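3.2 Where people put things down

The first thing we learned in the Irisville homes was how much of a table is left alone on purpose. Before the study began we had expected surfaces to fill up. Most of the writing on household clutter treats a flat surface as a kind of magnet, and the people we spoke with at the start said much the same about their own kitchens. "It's a dumping ground," one of them told us, with a cheerful wave at a bench covered in school notices. But once we started paying attention to tables one by one, and at different times of day, a much more interesting pattern came into view, and it has shaped nearly everything in this paper.

We call this pattern the kept middle. In all seven households, the people who used a table most often had a patch of it that they cleared without thinking. Things drifted to the ends and the back edge. Mail, glasses cases, a bowl of keys and the odd library book would gather along the sides, and the centre stayed open for whatever was coming next. When we asked about it, most people were surprised to hear they did it at all. One mother of two thought about the question through an entire cup of tea and then said, "Well, I need somewhere to start." We were delighted by that answer, and we have borrowed it as the name of our second theme.

The kept middle is easy to miss if you only ask people to describe their homes. They list objects. They tell you about the vase that belonged to a grandmother, or the pile that has been waiting since November to be sorted. An open stretch of wood has no story attached to it and so it drops out of the telling. This is why we followed the method set out by Nazari and Guillot in their earlier work on shared kitchens, where each interview is held sitting at the surface being discussed. People's hands do a lot of the talking. They smooth the wood, push a mug to the side, sweep crumbs toward themselves, and lean their forearms on exactly the part they have kept free.

Wood came up far more often than we had planned for. Our interview guide had one short question on materials, placed near the end, and in most homes we never needed to ask it. People brought up the grain, the colour, the marks left by a hot pot, and the way afternoon light picked out every smear. A retired bus driver in Omstead Street told us he judged whether the table was "ready" by looking across it at a low angle for the shine. If he could see the shine in one clean sweep, the table was ready for dinner. If it was broken up by things, somebody in the house was going to be asked to shift them.

We found this way of checking in two other homes as well, and in both cases it was described as something picked up from a parent. It deserves more study than we can give it in this paper. A quick look along the surface, with a plain wall behind it, seems to tell people a good deal about the state of the room before they have taken in any single object. 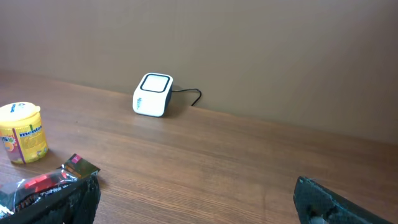
Figure 7. A wood-grain tabletop against a plain wall, with a broad clear area in the centre and a faint sheen across the middle.

3.3 The wall behind

Our third theme grew out of the second. Several people talked about the table and the wall near it as one thing. Nadège Tessier, who carried out the interviews on the north side of town, noticed early on that people who had painted a dining area tended to explain the colour by pointing at the table. They wanted a shade that was "kind to the wood" or that "let the wood be the warm part". Soft browns and greys were the favourites, and bright white was often described as harsh in the evening. In one home the walls had been repainted after the table was bought, and the owner spoke of it as finishing the table off.

We should be careful here. Seven households in one town can't tell us what people in general like, and Irisville has a strong local habit of neutral paint that goes back to the Plukau housing estate, where tenants were once given a short list of approved colours. Older residents still remember that list and can recite it. Some chose muted shades later in life out of simple familiarity, and one couple told us they had gone with brown because there was half a tin left over from the hallway.

Even so, the link between a quiet wall and a clear table kept turning up in the diaries. Each household was asked to note down every time a table was fully or partly cleared, along with a few words on what for. We ended up with 100 entries, and they make wonderful reading. There are entries for homework, for wrapping presents, for a jigsaw that lasted past bedtime, for folding sheets, for a difficult phone call to a bank. Quite a few people added a line on how the room felt afterwards, although we had not asked for one. "Calmer" was a favourite word. "Bigger" was another. One teenager wrote only "can see the wall again", and her father told us later that he had read it out at dinner.

Olmedo and Marín, in their study of flats above the shops in Goicoechea, suggest that people living in small rooms rely on bare surfaces in much the same way that people in larger homes rely on spare rooms. Our diaries fit well with this idea. The two smallest homes in our group produced the most entries, and in both of them the table was cleared for a greater range of jobs than anywhere else. A person in one of those homes described hers as "my office, my sewing room and my post office, in that order, most days".

We also want to record a difference of opinion, as it has a bearing on the design ideas in Section 4. Some people enjoyed the clearing itself and saw it as a pleasant start to a task – a way of getting their head in order. Others found it a burden that fell to the same person every time. In two homes these views were held by people at the same table, and the conversations that followed were among the liveliest we recorded. Both households carried on talking after our questions had run out, and in each case they agreed to move the mail to a shelf by the door.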